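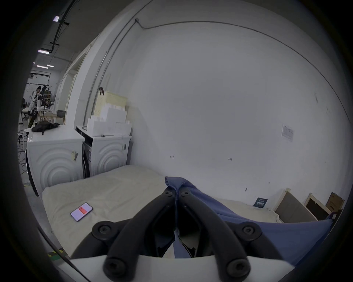
Toveo Local, issue 129, page 7

Folding corner stays put at Ramum laundry room

The laundry room at Ramum is open again and the mattress is staying. Short version for those who only wanted to know that. Longer version follows.

Both washing machines are back in use as of this month, side by side against the wall as before, after the water was off for most of September. Doors open from 7 in the morning. Last wash in by early evening please, the people upstairs have asked more than once.

The bigger talking point has been the folding corner. Regulars will know it: cream padded mattress next to the machines, used for sorting and folding, been there since the old table went in the spring. It was only meant to be for a week or so. Then people got used to it. Big things are easier on it, sheets and throws especially, you can spread a whole one out and walk your hands along the edge instead of holding a corner under your chin.

Joris Hendriks, who looks after the bookings, had pencilled in a new table from McIver in town. Price came back higher than hoped. He asked round, got a pile of notes under his door, and most of them said leave it alone.

"I was surprised," he said. "I thought everybody hated it. I had two people in one morning tell me their backs were better for it and one tell me hers was worse. So we keep it, and we look at a table again after the winter."

Hers was worse because of the kneeling. Fair point. A low stool is being looked for, if anyone has one going spare leave word at the desk. Must be steady. Not the folding kind, we had one of those.

The cover on the mattress wrinkles, it always has, and smoothing it flat before you start does help. It'll come off for washing once a month. No shoes on it. No wet things on it either, and that includes things that are "nearly dry". Nearly dry is what did for the last cover.

Phones. Several found on the mattress in the past few weeks, one of them under someone's towels and very nearly into the next load with them. Put it down face up where you can see it, or better still keep it in a pocket. Hendriks has a tin at the desk for anything handed in. At the time of writing the tin holds 3 keys on a ring, a glove and a hearing aid battery, unopened.

Tops of the machines next. Jackets and the like do get dropped there while people load up, and no harm in it for ten minutes. What's been happening is that they stay for days. From now on anything left on top overnight goes in the basket by the door, and anything still in the basket at the end of the month goes to the Vinduveck shop. Black things are the worst for this, everyone thinks theirs is somebody else's. Sew a bit of coloured thread in the collar, it takes a minute.

On blue cloth, as we've had letters. Denim and anything dyed that sort of colour should be washed on its own the first few times and folded last, after the pale stuff has gone back in the bag. There was a row over a pillowcase. It's been settled, we wont go into it. A soft cloth will fold neater if you pick it up by one corner, let it hang, and lay it down along the long edge first. Pull from the middle and you just get a heap. Same goes for tablecloths.

The wooden bits and pieces on the far side of the mattress are not for sitting on and not for drying on. They've been asked about. They are waiting to be collected, and until then please keep damp washing well clear of them.

Cards and notices: a few small ones have been getting propped against the wall by the mattress, which is fine, but they slide down behind it and then they're lost till cleaning day. There's a proper board in the passage. Use that if you want people to read it, and put a month on it so we know when to take it down. No selling of powder please, we've been over this.

A word about bookings. The sheet is on paper again, the online one kept dropping names. One slot per household, and swap among yourselves if you need a double. If you're late by more than a quarter of an hour the slot is open to whoever is standing there. Write your flat number clearly. Hendriks says he has spent a good part of the month trying to tell a 1 from a 7 and would like it to stop.

Cost per wash is unchanged. Tokens from the desk as before, same little brass ones, the old ones with the notch still work.

Still to be sorted: a hook for coats, the light by the door that takes its time coming on, and the smell from the drain, which has got better but hasnt gone. A plumber is due. If it gets bad again tell the desk the same day, don't wait for someone else to do it.

Spare pillowcases and hand towels for the winter drive can be left folded at the foot of the matress, in a bag, with "drive" written on it. Clean only. No duvets this year, there is nowhere to keep them until the Vinduveck van comes.

Comments on the table question to the desk or to this page, by the end of next month. Names will be left out if you ask.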